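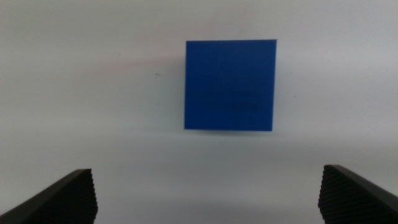 2026-10-27
By Ailbhe Gilmartin

Call for participants: review of grip faults at the Eskola test room

Pistar is seeking 12 adults to take part in a study of how people notice and respond to faults in a small robot arm. The study follows a failure in September, when the gripper on one of our arms closed without a command while an operator was resetting the work area. The operator's hand was bruised. The arm was withdrawn the same day and all sessions were stopped.

The internal review found that the control software, Skamow, had accepted an old position reading as a new one. Of the 1572 runs recorded before the incident, 32 contained the same error, and none had been reported by the person on duty. We wish to learn why.

Participants will watch the arm pick up and put down plain blocks, and will press a stop button whenever they believe its behaviour is unsafe. Some faults will be introduced on purpose. Participants will sit behind a fixed screen throughout and will not be asked to reach into the work area – this condition applies to staff as well.

Applicants must be aged 18 or over and able to attend two sessions of 90 minutes each. Experience with robots is not required. Former operators of the Skamow system are welcome to apply, but should say so on the form, as their results will be treated separately. Persons who witnessed the September incident cannot be accepted.

Travel costs will be repaid on production of receipts. Participants may withdraw at any time without giving a reason.

Application forms are available from the Eskola reception desk. Questions about safety arrangements should be addressed to Tùng Tăng, study lead, quoting reference 449.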